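4/18/20

Back on the wet stone today. The Peritz plane iron has been annoying me all week, it leaves a little ridge on every pass and I'm fairly sure it's my sharpening and no fault of the steel (nice steel, that!). Flattened the 2000 stone first, which I should have done ages ago, it had a proper hollow in the middle. Pencil grid all over it, rubbed until the lines went, then did it again because I didn't believe it.

Bevel at 30 degrees in the Vedell guide. The roller on that guide is getting stiff so I gave it a drop of oil and wiped off far too much of it. Took ages to raise a burr, and when it came it was all on one side, so the iron was sitting skewed in the clamp. Reset it with the square and started over. Grr.
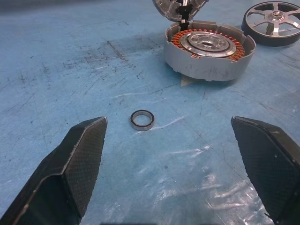
A reply from the Jivton bench, pencilled in the margin: try easing the corners before you blame the guide, we had the same ridge on ours in September and two light strokes at each end cured it. Also stop going straight to the 2000, you're skipping a stone.

Fair enough! Did the corners after tea, and the shavings off the Verschueren offcut came up lovely, no step that I can feel with a fingernail. Planed it down to 61 mm and left it in the clamps. Still want to look at the back of the iron near the left corner, there's a dull patch I don't like. Need more oil too.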